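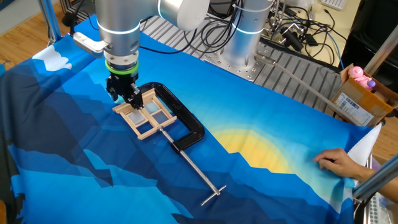 Week 9 handout: showing the arm what you want

Hi all! These are my notes from the session on teaching by demonstration, tidied up a bit because Khanyisile Mthembu pointed out (fairly) that my whiteboard was unreadable from the back row. Please go through them before the lab, and bring the printed checklist with you.

We have two ways of giving a demonstration. In the first you take hold of the arm and move it yourself, with the motors just carrying its weight. People love this one, and it's great for big, slow moves where you want to feel what the joints are doing. In the second you drive the arm remotely with the controller and keep your hands off it. It feels clumsy for the first half hour! I still want you to learn it properly, as every graded demonstration this term is done that way.

Whichever you use, we log the joint angles, the gripper opening and the camera views together. Gesico, our logging script, starts all of them with one key press. Please check that the clock is running in every window before you move anything. I lost a whole afternoon in January to a camera that had stopped, and I'd like you to be spared that. 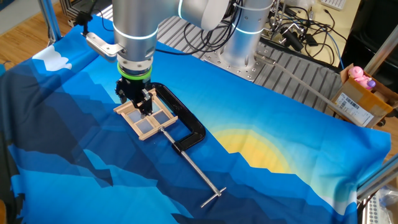 Gekholm Robotics Teaching Lab – Learning from Demonstration

So, the clamp task. You've got a small wooden frame made of craft sticks, four openings, with a black C-clamp on it, and the gripper takes the frame by its top bar. It looks like nothing much until you try to drive it. The clamp is big next to the frame and the screw sticks out a long way with that T-handle on the end, so think about where the handle is going to swing before you lift or turn anything. Most of you will watch the fingers and forget the handle (I do it too).

A few things I keep saying in the lab:

Come straight down on the bar. If you come in at a slant, one finger touches first and the frame scoots off across the cloth.

Close slowly, then wait a beat before the next move. The pause gives us a clean place to cut the recording later.

If you fumble, keep going and fix it. A recovery is worth having in the set, so mark it "recovered" in the notes column. Only throw a run out if the logging failed.

Smooth out the cloth between runs, and change the angle of the frame a little each time. Eighty runs from the same starting spot teach the arm one spot.

Numbers for the write-up: each pair hands in 80 runs, and I'll hold back the same test set for everybody. Last year's best pair got 67 usable ones and their trained arm did fine, so don't panic over a few bad ones. Do tell me how you split them, though.

Reading is chapter 3 of the Lysenko notes, pages 33 onward, skipping the proof. Roksolana Dovhaniuk has the controller sign-up sheet and will go over the button layout with anyone who missed it.

Write-ups are due 1 May 2020, by email, one per pair.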